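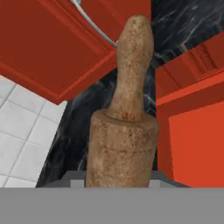
Handout 4: Household and shop-floor chores as manipulation problems
Revised 2023-08-24
14 shares | 3 comments

1. Scope

Can machines do chores yet? The question is too broad to be answered as it stands. A chore such as "clear the worktop" is a chain of smaller tasks: find the object, choose where to hold it, take hold, move without hitting anything, put it down, check that it is down. Each link has its own rate of failure, and the rates multiply. A system that completes each of ten links 95 per cent of the time completes the whole chain a little under 60 per cent of the time.

For this unit a chore counts as done only if three conditions hold:

(a) no person touches the machine or the object between start and finish;
(b) the object ends in the stated place and in a stable position;
(c) the same program works after the room has been rearranged within stated limits.

Condition (c) is the one most often dropped in published demonstrations. Read the methods section before the results.

2. Working example: one rolling pin

The unit uses kitchen utensils held in a parallel gripper, in simulation. The rolling pin is a good first case. Its shape is simple to write down: a wide barrel, a narrower handle and a knob at the end. It still causes most of the usual difficulties.

Grip location. A pin held upright by its lower end, with the barrel above the fingers and the free handle above that, has most of its mass above the grip. Any sideways acceleration of the wrist produces a turning moment at the fingers. Flat fingers on a round surface touch it along a narrow line on each side, so resistance to tipping in one plane is much weaker than in the other. Work out which plane before choosing the direction of travel.

Symmetry. The pin looks nearly the same from any side when turned about its long axis. A pose estimator may report a rotation about that axis with high confidence and be wrong, with no effect on the task. Do not penalise this error. An end-for-end error matters if the task states which handle is to be held.

Surface. A speckled, stained wood texture gives a feature matcher plenty to work with on the barrel. The handle, where the grain is smoother, gives less. Estimators trained on clean, evenly coloured models tend to do worse on worn ones.

Hidden parts. Once the object is held, the gripper hides the part of it that matters most. In the view at the head of this handout the lower end of the pin disappears into the grip, so slip there cannot be measured directly. It has to be inferred from the visible length or from force readings.

Background. Glossy black marble with pale veins, square white tiles and red-orange cabinet doors make three very different backdrops in a single view. Segmentation by brightness alone will need a different threshold for each. Stereo methods also do badly on polished stone on real hardware, a fault the simulated depth channel does not reproduce.

3. Course trial, Holloway kitchen set

The trial was run in March on the Holloway kitchen set, using the Urnura simulator and the Lomitz grasp planner. The planner was run as supplied, without tuning. The task was to lift a utensil from the worktop, turn it upright and put it down in a marked region.

Episodes attempted: 366
Lifted clear of the worktop: 210
Met conditions (a), (b) and (c): 100

The step from 366 to 210 is mostly a matter of perception and reach. The planner proposed grips that were sound in themselves but put the forearm through the edge of a wall cabinet. The collision checker rejected these and the episode ended with no second attempt.

The step from 210 to 100 is mostly a matter of holding. Objects turned in the fingers while being brought upright, and the placement routine assumed that they had not. Nearly all of the failed placements could be traced to this one assumption. Measuring the pose again after the turn - and before the descent - is the obvious repair, and is the subject of the practical.

4. Why the shop floor is ahead

The Flistach packing cell, covered in the previous handout, handles objects of similar size and weight with far fewer failures. Its arm and gripper are no better than those modelled here. The differences lie in the surroundings:

- parts arrive on a fixture, in a known orientation;
- lighting is fixed and the background is matt grey;
- the set of parts is closed, and a new part is added by an engineer;
- a failed pick goes to a reject chute and the line carries on.

None of these holds in a home. A kitchen has no reject chute. A dropped utensil lands somewhere the planner has no model of, and someone has to pick it up.

Students often ask whether a fixture could be added to the kitchen. In part it could. Hooks, racks and drawer dividers are fixtures of a loose kind, and they shorten the search. They also have to be refilled correctly by people, so a share of the chore passes back to the household. Count that share when comparing systems.

5. Position at the time of writing

Single pick-and-place of a known rigid object in an uncluttered space: feasible, subject to condition (c). Use of a tool under load, such as rolling dough with the pin rather than moving it: shown in narrow settings, with contact forces that our simulator models poorly. Full chores in an unfamiliar home: not yet.

6. Before the practical

Read the section of the simulator manual on contact parameters. Derive the tipping moment for an upright pin of length L and mass m, held at a height h above its lower end, under a horizontal wrist acceleration a. State where you have placed the centre of mass. Bring the derivation on paper.

3 comments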